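Lecture 11: Following a path from camera images

Reading before the session: Guérin's handout on imitation learning, sections on drift and labelling.

## The problem

The robot has one forward camera and no map. At each step the network takes one image and gives one steering value. Speed is held fixed, so steering is all it has to learn. The test site is the park path at Lernasness.
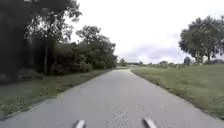 *Fig. 1. Straight section, robot's view. The two pale shapes at the bottom are parts of its own body.*

Clotilde Chevalier drove the training runs by hand. After cleaning, the set holds 2247 images, each stored with the steering value the driver gave at that moment.

## Method

Two versions were trained on the same data.

1. **Direct.** Image in, steering value out.
2. **Two-step.** The first network marks which pixels are path. A small second network steers from that mask.

For the two-step version Apolline Lefèvre outlined the path by hand in part of the set. Where grass and asphalt meet unevenly, she drew a smooth line and ignored the tufts.
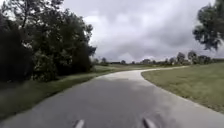 Bends need separate treatment. Most of a park drive is straight, and a network trained on the raw set can score well by always answering "straight on". We drew bend images more often during training until both kinds carried equal weight. The test set was left as recorded.

## Brightness

Grey sky reflected in asphalt can make part of the path much paler than the rest. A mask network that relies on colour may leave a hole there.
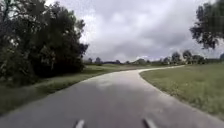 Random changes of brightness were applied to small areas of the training images, with the labels kept the same. Changing the brightness of the whole image did much less for the masks.

## Result

Each version was given 20 test drives. A drive counts as complete if the driver never takes over.

| Version | Test drives | Complete |
|---|---|---|
| Direct | 20 | 9 |
| Two-step | 20 | 17 |
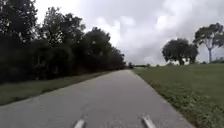 Both versions did well on straight sections. The direct version lost most of its drives at the start of a bend, where it turned late. Two of the three two-step failures came from masks that spread into the verge.

The site has one path, so the table says little about kerbs, markings or other surfaces.

## For the exercise class

- Load the Lekota starter code and train the direct version without balancing. Plot predicted against recorded steering.
- Repeat with balancing and compare the bends only.
- Crop out the robot's body and retrain. Report any change.

Send plots to Clémence Royer by Saturday.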